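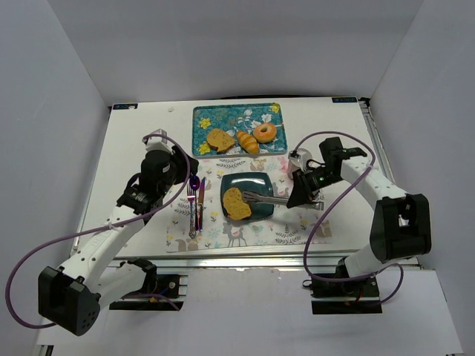 Actualités > Vie locale > Mulau

Lecture : 3 min

Petit-déjeuner : Mulau met la table pour l'automne

MULAU, 13 juillet 2026 - Un plateau à fleurs, du pain grillé, un croissant, un donut. Le tout factice. C'est avec cette dînette que l'atelier Neritz prépare sa série « Premier repas », consacrée à la table du matin et attendue en octobre à la salle Wollside. Entrée libre, horaires pas encore fixés.

L'idée vient de Laimutė Mets, qui dirige l'atelier depuis trois ans. Une table de petit-déjeuner, toujours la même, qu'on dresse et qu'on redresse. Le pain sur le plateau, le pain dans l'assiette. Les couverts d'un côté ou de l'autre. « On croit tous savoir mettre une table, et puis on se dispute pour une fourchette », résume-t-elle au téléphone, entre deux rendez-vous.

Le choix de la vaisselle a pris du temps. Il fallait du coloré, mais pas trop enfantin. Pour finir : une assiette carrée bleu canard, coins arrondis, et un plateau dans des tons voisins. Dessous, un set en tissu imprimé de cerfs, de renards et de petites fleurs pastel. Une tasse rose pâle complète l'ensemble, avec une fourchette et un couteau aux reflets violet et or. Ces derniers ne font pas l'unanimité. Trop voyants pour les uns, la plus belle pièce du lot pour les autres.

Budget annoncé : 900 euros, dont 500 versés par la maison Kalinowski, le magasin d'arts de la table de la rue haute. Le reste sort de la caisse de l'atelier. Pas de billeterie, pas de vente sur place. Un petit livret sera remis à l'entrée, 44 pages, avec des façons de dresser la table envoyées par les habitants.

Car c'est l'autre volet du projet. Au printemps, Neritz avait lancé un appel : racontez votre petit-déjeuner. 274 réponses sont arrivées, par courrier surtout. Beaucoup de tartines, pas mal de café bu debout, quelques soupes. Une page entière sur la manière de ranger le beurre. Le tri est en cours et Till Gerlach, chargé du livret, espère boucler avant la fin de l'été. « Il y a des lettres de quatre lignes et d'autres de douze pages, on ne peut pas tout prendre », prévient-il.

Reste la question qui fâche, la place des couverts. Ensemble à gauche de l'assiette, fourchette à l'extérieur et couteau juste à côté ? Ou séparés, un de chaque coté, comme dans les manuels ? Les deux versions figureront dans le livret. La tasse, elle, va en haut à droite, anse vers la droite. Là-dessus l'atelier dit ne pas vouloir changer d'avis.

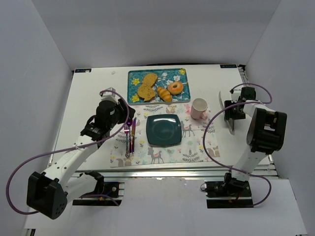 Pour Waraporn Thongdee, le débat est mal posé : chez elle, le couteau ne sort du tiroir que s'il y a du beurre, et elle aimerait qu'on montre aussi des tables sans couverts du tout, avec juste un bol. Elle dit l'avoir écrit à l'atelier dès le premier appel et attend toujours une réponse. Elle regrette au passage que le sucré prenne autant de place - « un croissant et un donut, c'est un goûter » - et propose d'y mettre du riz ou un œuf.

L'atelier n'est pas fermé à l'idée. Un second plateau, salé celui-là, est à l'étude, mais les aliments factices de bonne qualité coûtent cher et les délais sont longs. Décision à la rentrée. En attendant, toute dînette en bon état est la bienvenue, à déposer à l'accueil de Neritz aux heures d'ouverture. Pas de vaisselle ébréchée svp.

Côté salle, Wollside doit encore confirmer la longueur des tables et l'éclairage. Le montage est prévu sur deux jours, dans la semaine qui précède l'ouverture. Les écoles de Mulau pourront venir le matin, sur inscription, avec un atelier de mise de table pour les plus petits. Les auteurs des lettres retenues seront prévenus par courrier et recevront chacun un exemplaire du livret.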